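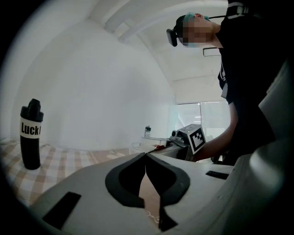

Zelonau Hand-Held Gripper Kit: Sample Recordings and Data Card

Publisher: Brornis
Sample set: Olvera
Release: December 2019
Status: maintained

Overview

Olvera is the sample set supplied with the Zelonau kit. It is intended for laboratories and firms that are considering the purchase or hire of the kit and wish to inspect its output before doing so. The set contains 682 recordings of ordinary table tasks, carried out by people holding a pair of Zelonau grippers. No robot arm is needed to make a recording.

The set is offered free of charge for evaluation. Recordings made by a customer with a purchased or hired kit belong to the customer, and nothing in this document affects them.

What the kit contains

- Two hand-held grippers, left and right, each with a pair of curved fingers and a wrist-mounted camera.
- Two marker blocks, one for each gripper, fitted at the wrist.
- One head-mounted camera with cable.
- One backpack with padded straps, which carries the recording unit and battery.
- Charging lead, spare finger pads and a printed set-up guide.

The backpack is adjustable and may be worn over a light jacket, although a close-fitting top is advised so that sleeves do not catch on the grippers. Customers who hire the kit receive the same parts as those who buy it, in a hard case which must be returned with the kit.

What the sample set contains

Recordings are grouped under 11 tasks. Most concern cups, bottles and small containers: lifting, setting upright, moving from one side of the table to the other, and passing from the left gripper to the right. A smaller group concerns cloths and soft packaging. Each recording holds one attempt at one task, from the moment the operator raises the grippers to the moment they are lowered.

Five rooms were used. They differ in floor, window position and lighting, and the tables were covered in some rooms and bare in others. Patterned cloths were permitted on purpose. Many earlier sample sets in this field were made on plain surfaces, and customers told Brornis that results from such sets did not carry over well to kitchens and shops.

Of the full set, 76 recordings are held in a separate folder named check. These should be kept out of any training and used only for comparison. They include every task but were made with objects that do not appear in the main folder.

Folder layout

main/ recordings for general use
check/ recordings for comparison
rooms/ a short text note on each room
tasks/ the written instruction given to operators for each task
calibration/ lens and marker values for each kit used
LICENCE.txt
CHANGES.txt

Within each recording there is one video file for each wrist camera and one for the head camera, a table of gripper positions, a table of finger openings and a short text file naming the task and room. Times are given in seconds from the start of the recording. Lengths are in millimetres. Positions are stated relative to the head camera at the first moment at which both marker blocks were found.

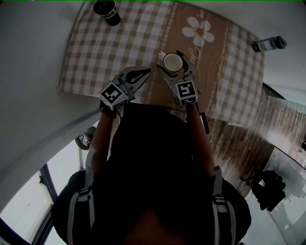 How the recordings were made

The operator stood at the near side of a small table and was given the written instruction for the task. Operators were asked to work at their usual pace and to leave the objects wherever they came to rest. Objects were not returned to fixed starting places between attempts. A bottle lying on its side might therefore remain so for several recordings until a task called for it to be picked up.

Operators were told not to practise a task more than once before recording. Failed attempts were kept and are labelled as such in the text file. A label of "partial" means that the object was moved but the instruction was not fully met, for example where a cup was carried to the correct place and set down on its side.

Light, small cups were chosen for a number of tasks, as they tip easily and show whether the fingers have closed evenly. Handles were not removed or taped. The instructions do not say where a cup should be held, and operators took hold of the body or the handle as they saw fit.

Positions from the marker blocks

The position of each gripper is worked out from its marker block as seen by the head camera. This method is simple and needs no fittings in the room, but it depends upon the block being in view. Where a forearm or the other gripper hides the block, the position is filled in from the wrist camera and the row is marked "estimated". Customers should decide for themselves whether to use such rows.

Strong light from a window behind the operator reduces the number of blocks found. Glass doors and polished floors may also produce reflections. Brornis recommends drawing blinds where possible, and has left several recordings with poor light in the set so that the effect may be studied.

Known faults

1. The wrist cameras have very wide lenses. Straight lines near the border appear curved, and the values in the calibration folder must be applied before any distance is measured.

2. In one room the head camera cable was clipped too tightly, and the view shifts slightly when the operator looks down. The recordings concerned are listed in CHANGES.txt.

3. Finger openings below three millimetres are not reliable in kits made before October. Owners of such kits may request replacement sensors at no cost.

4. Almost all operators were right-handed. Tasks which begin with the left gripper are fewer in number, and a system trained on this set alone may favour the right side.

Privacy

Every operator gave written consent to the release of the recordings. Faces that enter the view of a wrist camera are covered before release. Sound is not recorded. An operator who wishes to withdraw may do so at any time, and the recordings concerned will be removed at the next release. Customers are asked to replace their copy when a new release is announced.

Suitable and unsuitable uses

The set is suitable for judging picture quality, for testing software that reads the kit's output and for small trials in learning to grasp. It is too small to serve as the only source of training for a working system. It must not be used to identify operators or to measure their performance as workers – the licence excludes both.

Hire, purchase and support

The kit may be bought outright or hired by the month. A recording service is also available, under which Brornis staff attend the customer's premises and make recordings to an agreed list of tasks. The service is at present run from the Namanex office only, and travel is charged separately.

Questions about the sample set should be sent to the support desk with the release date and the name of the recording. Faults in the kit itself should be reported with the serial number, which is printed inside the lid of the hard case.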